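3. Methods of the Owner Recheck Study

3.1 Setting and case selection
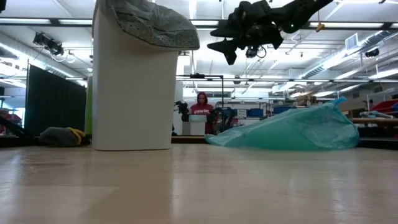 Figure 1. Gray cloth with a patterned border over the rim of a white bin.

The study drew on records from two small animal practices, Kitell Veterinary Center and the Amoah Road Clinic, which share a records system and a common form for skin and ear cases. Both practices see dogs and cats by appointment and refer surgical cases elsewhere. A case was eligible if a dog had been seen for itching, hair loss or ear disease and the attending veterinarian had asked the owner to return for a recheck. Cats were left out because too few had been given a fixed recheck date for any useful comparison.

The search returned 797 first visits. Dogs already under the care of a skin specialist were removed, as were dogs whose owners had moved away before the recheck was due. Where one dog had more than one eligible first visit, only the earliest was kept. The final group held 400 dogs. Records were closed to further changes on Wed 22 January, and any visit entered after that date was not considered.

Breed was taken from the record as the owner had given it. Mixed breeds were treated as one group. Body weight was available for nearly all dogs, although in older entries it had sometimes been carried forward from an earlier visit, and for this reason weight was not used in the main comparison.

3.2 Recheck instructions

Before the study period the two practices gave recheck instructions by word of mouth at the front desk. From June onward, owners at the Kitell practice also received a printed sheet with the date of the recheck, the name of each medicine, and a short note on how to clean the ear or bathe the coat. The sheet was prepared with Grastar, the scheduling program in use at both sites. Owners at Amoah Road continued to receive spoken instructions only.

The wording of the sheet was kept plain. It told the owner to keep giving the medicine until the recheck even if the dog seemed comfortable, and to call the practice if the skin became raw, if the dog began to tilt its head, or if a dose was missed on more than one day. It did not discuss cost. Early drafts had carried a paragraph on food trials, but staff found that owners read it as advice to change the diet at once, and the paragraph was removed before the first sheets were handed out.

Bathing instructions followed the usual practice at both sites. The owner was asked to leave medicated shampoo on the coat for 10 minutes before rinsing, and to dry the feet and the folds of the skin with care. Where a dog would not stand for the full time, the owner was told to divide the bath into two shorter sessions on the same day.

3.3 Outcome measures

The main outcome was attendance at the recheck within five days of the date given. A visit outside that window was recorded as late, and a telephone report in place of a visit was recorded as missed, even when the owner described the dog as fully recovered. This rule was stricter than the one used by the practices in daily work. It was adopted because skin and ear disease can persist after itching has eased, and an owner's report by telephone gives no view of the ear canal and no sample for the microscope.

Two further outcomes were recorded. The first was whether the veterinarian found yeast or bacteria on a repeat sample. The second was whether the treatment plan was changed at the recheck. A change of dose, a change of product and an added medicine were all counted as changes - a simple extension of the same course was not. When the written notes were unclear on this point, the pharmacy label was taken as the final word.

Severity at the first visit was graded from the notes as mild, moderate or severe by a reader who did not know which practice had seen the dog. Headings and staff initials were covered before grading. Some notes still gave hints as to their source, mainly through habits of spelling and abbreviation, and the blinding should therefore be regarded as partial.

3.4 Analysis

Attendance was compared between the two practices before and after the printed sheet was introduced. The comparison was adjusted for severity, the age of the dog and the length of time between the first visit and the planned recheck. Distance from home to clinic was considered but could not be used, as many records held only a mailing address.

Missing values were left as missing. Dogs that died or were adopted into a new home before the recheck date remained in the group and were recorded as missed, and the analysis was then repeated without them. All work was carried out in Clallov, the statistics package licensed to the practices, and the output was checked by hand against the original list of cases.

3.5 Owner consent and handling of records

Owners at both practices sign a general form at registration which allows the use of records for teaching and study. No dog was examined, sampled or treated for the purposes of this work. Names, addresses and telephone numbers were removed before the records left the practices, and each case was given a code held only by the site that had supplied it.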